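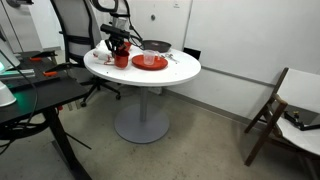
Why do we clear the table after we eat?

After breakfast the table is full of things. There are cups, a plate, a pan, some small metal utensils, and of course crumbs! A crumb looks like nothing to you, but for an ant it is a big lunch. So in many homes, people clear and wipe the table before they go to play.

Where do we start?

You can start with the small things. Collect the metal things first and put them together, because they like to slide off and fall on the floor. Then take the cups. Hold a cup by its handle, if it has one, and look inside before you lift it. Maybe there is still some juice in it.

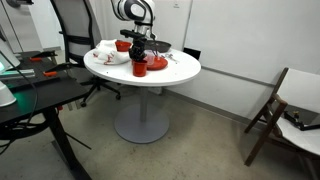

Cups, a plate with a clear cup on it, a pan and a towel share one round table.

Plates are easy to carry because they are flat – but only when nothing stands on top. If there is a cup on your plate, move the cup first. A frying pan is a job for a grown-up. It can stay hot for a long time after cooking, and you cannot see heat with your eyes.

What does the towel do?

A dish towel is made from many thin threads. Between the threads there are very small spaces, and water goes into them. This is called absorbing. When all the spaces are full, the towel cannot take more water, and you need to hang it up. A towel that lies in a ball dries slowly, because the air cannot reach the middle.

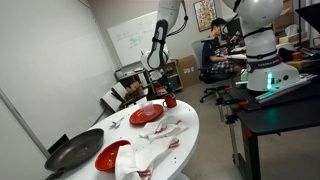 Two dish towels with red stripes, one of them next to the plate.

Try it yourself!

Pour 50 milliliters of water into a bowl and put one corner of a dry towel in it. Wait 3 minutes. How high did the water climb? Ruairi Chisholm from our reading group tried it on a Tuesday with an old towel and a new one, and his old towel was faster. Try with two towels from your kitchen and draw what you see.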